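Section 3: Setting Up the Repair Log for Your Building

Welcome to the part of the Flilik guide that gets the most use! Once your building's log is running, every leak, dead hallway light and broken lock goes into one shared record that any tenant can read before a meeting with management. Guillot Court started with a single stairwell, and the log now covers about 787 apartments.

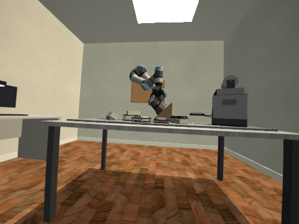
Page last changed: November

Before you start
You will need a building captain, a backup captain and the list of apartment numbers for your building. Captains need a Flilik sign-in from the Usent Tenants Association.

1. Sign in and choose New Building. Type the street address the way it appears on the lease.

2. Add your apartments. Large buildings load faster if you enter one floor at a time.

3. Under Captains, enter both names. Baptiste Marchal at the association will approve them, usually by Saturday.

Note: You can go on to step 4 while you wait – everything you enter is saved.
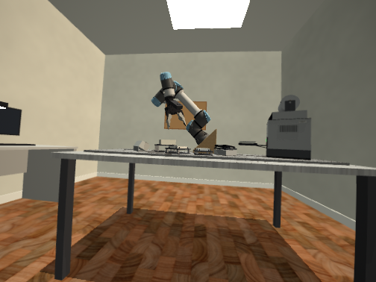 Robot arm and gripper at a pale gray table, computer rendering

4. Open Categories and switch on the ones you want. There are 12 to pick from. Heat, Water and Locks are great ones to begin with!

5. Set the reminder. When a repair has been open for nine days, the log emails both captains.

6. Enter a test repair, mark it Closed, and check that it shows up under History.

Caution: Never put a tenant's rent amount, immigration status or health details in the log. Everyone in the building can read it.

Caution: The log does not replace written notice to the landlord. Send your letter too, and keep a copy.

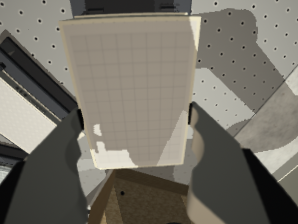

Gripper fingers holding a flat plate with a faint grid

7. Print the sign-up sheet and post it by the mailboxes. The Nerner Avenue captains tape up a second one in the laundry room, and their sign-ups have been terrific.

If a neighbor has no email, choose Paper Tenant next to the apartment number. Flilik will then add that apartment to the captain's door-knocking list.

Next: Section 4, Inviting Your Neighbors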